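From: Obed Annan
To: skincare-makers list
Date: Oct 11, 2024
Subject: Re: Face cream splitting again

Rimantas Vasiliauskas wrote:
> Third batch of the night cream has gone grainy on me. Same shea,
> same emulsifier, and it looked fine for 10 days. Is it the new
> Storkeck butter or am I cooling it wrong? Also, has anyone
> had labels done by Hokby? They want an order of 2,000.

Hi Rimantas,

Oh, the dreaded grit! I had this all through February and nearly gave up on shea for good. My money's on the cooling. Melt the butter all the way, hold it there a good while, then cool it fast and keep stirring (I stand the beaker in ice water and grumble at it). 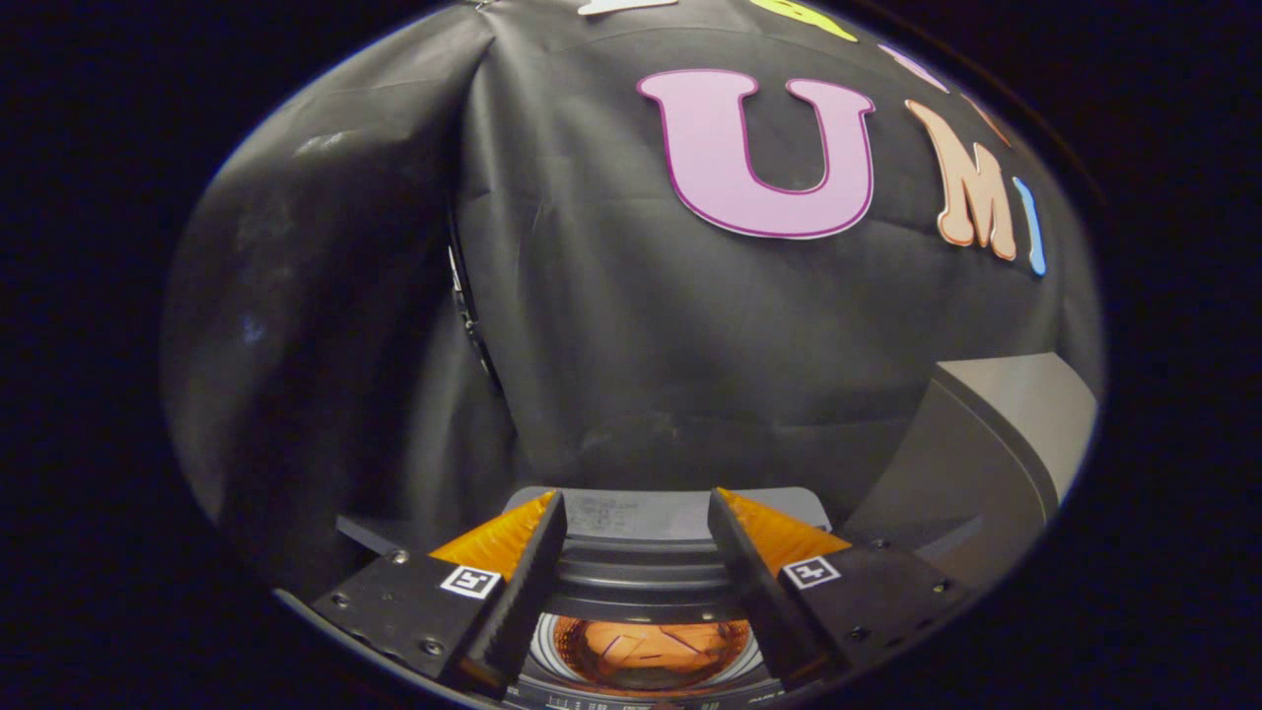 On labels, I'd skip Hokby until you've settled on a jar - 2,000 is an awful lot to be stuck with if you change your mind. I've been playing with lettering for mine all week, and I keep coming back to something like that pink U with the magenta edge and the white border. It really pops on black! The peach M is fun too, but I think it's a bit bubbly for an eye cream.

Do you still have any of the Negri butter left? I'd make one small batch with that, cooled the same way, and see how the two compare after 10 days.

Obed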